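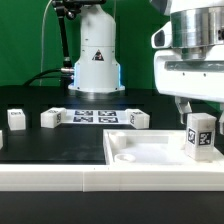 Militz, reading our July draft, objected that a student team whose blocks all carry tags has tested its tags and little else. We accept part of this. The Mulimden class logged 842 attempts, and 358 of them came from only 19 block layouts, too few to support the claim in the team's own report. 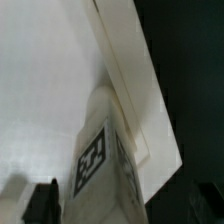

Figure 4. Tagged block, wrist camera.

Nor do we trust the success rate as given. A tag read at a steep angle may still yield a pose, and the log does not say how good that pose was.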